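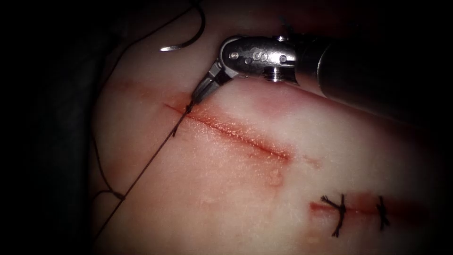 Chapter 6
Does Practice Carry Over?

Every training program rests on a promise: what you do here will help you there. Flight schools make it, and so do language labs, cooking schools and surgical residencies. The promise is often kept. It is also tested far less often than you would guess from the brochures, and this chapter asks you to read such claims with a cold eye.

Consider a study of the kind you will meet many times in this field. In March, the nursing school at Stinmont gave 34 students extra hours closing cuts in practice skin. Their scores on the practice skin rose to an average of 80 out of 100, and the school's report announced that the students were "ready for the clinic." Were they? The students were tested on the same material they had trained on, by the same teachers who had trained them. The report had no comparison group. A rising score tells us that the students got better at the test. Whether they got better with patients is a separate question, and the report did not ask it.

Psychologists call the movement of a skill from one setting to another transfer. Near transfer means the two settings are much alike. Far transfer means they differ in ways that matter: the pace, the tools, the stakes, the person watching. Near transfer is fairly easy to show. Claims of far transfer deserve more doubt, especially when they come from whoever sells the course.

Siu-ming Wan, who reviewed training reports for the Nunddale school district, read 97 of them. Only 13 measured anything outside the training room. Wan did not conclude that the other programs had failed. She concluded that their authors did not know, and she was annoyed at how few of them said so.

Section 6.1 sets out what a fair test of transfer would need. Before you read it, write down one skill you believe you learned in a class and later used somewhere else. Then write down your evidence. "It felt useful" does not count yet.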